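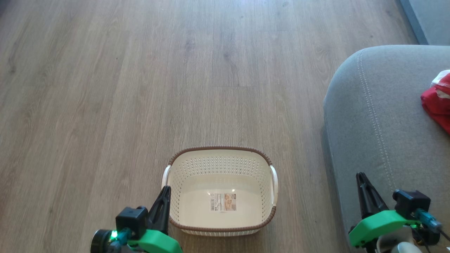 fjeld_70 wrote:
Measure the shelf opening before you buy any more baskets. That one is wider across the handles than the listing says.

millside wrote:
Noted. It's staying on the floor as a laundry basket, 2 loads a week. Perforated sides, so it airs.

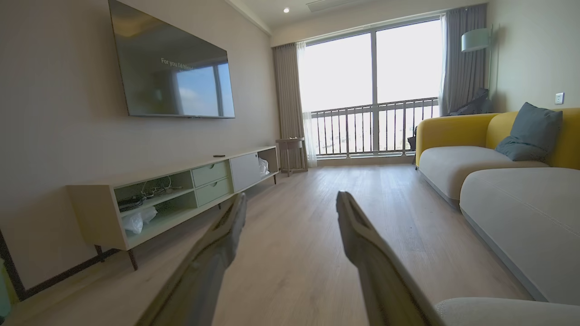

millside wrote:
Storage is my actual question. I want everything off the floor by Saturday without buying another unit. The open shelves at the left end are full of cables, black and white mixed, and there's a carrier bag on the lower one. Sort or box?

Flesomton845 wrote:
Sort. Boxed cables never get looked at again.

fjeld_70 wrote:
Disagree. Box them, label the lid, and put the bags in the kitchen. Sorting took me 8 evenings. 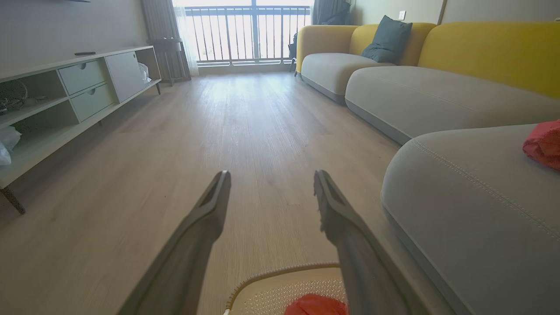 Basket with the red cloth in, cabinet on the left.

Flesomton845 wrote:
I'd clear the right-hand end first – the door panel can't do much with a bag poking out from behind it.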